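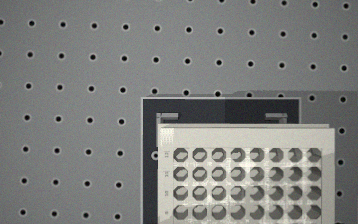
3. Setup of the Rack Station

3.1 Starting point

The Prania cell consists of one arm, one perforated deck plate, one rack base and one rack. The simulated version runs in Illus and was handed over to our group by Clifford Morin with a working arm model and a rack station that had been placed by eye. Our task was to turn the station into something another group could rebuild from the written parameters alone.

The base is dark and nearly the same tone across its top face. The rack is off-white, with wells in rows of eight, and two gray brackets stand on the base behind it. With the rack shifted to the right, it overhangs the right edge of the base and a narrow dark strip of the base stays exposed on the left, with one ringed hole partly covered by the rack edge. The hole became our main reference. It is part of the base model, so it moves with the base, and it can be found from above without opening the scene tree.

3.2 Reference frames

Three frames are defined for the station:

Deck frame. Origin at the center of the corner hole of the plate, x along the rows of holes.
Base frame. Origin at the center of the ringed hole, z up.
Rack frame. Origin at the center of the first well of the last row, x along the row.

The inherited scene had only the deck frame. The base and rack were both parented to it directly, which meant that moving the base left the rack floating in its old position. We reparented the rack to the base. Any change to the base pose is now carried through to the well positions used by the motion program.

The rows of holes do not run square to the overhead view. Brittany Sutherland first corrected this by rotating the plate, and the arm targets then missed by an amount that grew with distance from the origin. The rotation was undone and the view was left as it was. Teaching points are taken from the deck frame only, never from screen directions.

3.3 Procedure for placing the rack

1. Load the scene with physics paused.
2. Set the base pose from the parameter file. Do not drag it.
3. Set the rack pose relative to the base frame.
4. Check the clearance between the rack and both brackets in the contact view. The inner face of each bracket must show no contact.
5. Start physics and let the scene settle for 40 steps.
6. Read back the rack pose. If it differs from the parameter file, stop and go to 3.4.
7. Save the scene under a new name.

Step 5 was 228 steps in the first version of the procedure. Keabetswe Mtshali logged the rack pose at every step and found no change past step 31 in any run, so the number was cut.

3.4 Fault: rack creep

In early runs the rack moved sideways a little each time the gripper pressed on the outer wells. The movement was small per cycle but did not recover, and over a batch of 2,000 cycles it was enough to put the last column out of tolerance. Three causes were considered.

Friction between rack and base. The inherited value was the simulator default for both bodies. Raising it reduced the creep but did not remove it.

Collision shape. The rack used a convex hull, which closed over the well openings. Tube bottoms were resting on the hull instead of entering the wells, and every press was transferred to the top of the rack as a side load. Replacing the hull with a decomposed shape removed most of the movement.

Overhang. A press on the right-hand columns acts beyond the support of the base. This produces a tipping moment that unloads the left side. We have not fixed this in the model. The motion program limits the press force on those columns instead.

After the second change the batch was extended to 3,000 cycles, and the last column stayed within tolerance throughout.

3.5 Surroundings of the plate

The corner of the plate lies over a plain beige surface. Next to this surface is a light blue mat with a yellow border, and beyond the border is wood flooring. None of these takes part in the rack task, but all of them had collision turned on in the inherited scene. The plate and the beige surface were also touching, and the solver reported contacts between them on every step.
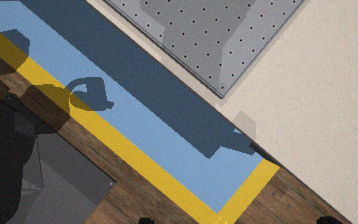
Nobuhle Mokoena went through the static bodies one at a time and sorted them into those the arm can reach and those it cannot. Reachable bodies kept their collision shapes, simplified to boxes where possible. The rest are now visual only. The contacts between the plate and its support were removed with a filter pair — the plate is fixed, so nothing depends on them.

Shadows were left on. They cost render time, and Sylvie Lemieux asked in the July review whether they were needed. The detection step reads the overhead view and has to cope with shaded wells on the real station, so we kept them for all recorded runs and turned them off only for collision tests.

3.6 Routine checks

Before each session: compare the parameter file with the saved scene, and confirm that the rack is still a child of the base.

After any change to a Grotel gripper model: repeat 3.3 from step 4, then run one press on each corner well.

After an Illus update: check the friction values first. One update reset them to default without a warning, and a Friday session was lost before the cause was found in the log.

3.7 Open points

The rack model was built from a Dufour drawing that does not give the draft angle of the wells. We used straight walls. The brackets have no compliance in the model. Both points should be measured on the hardware before the press force limits in 3.4 are reused there.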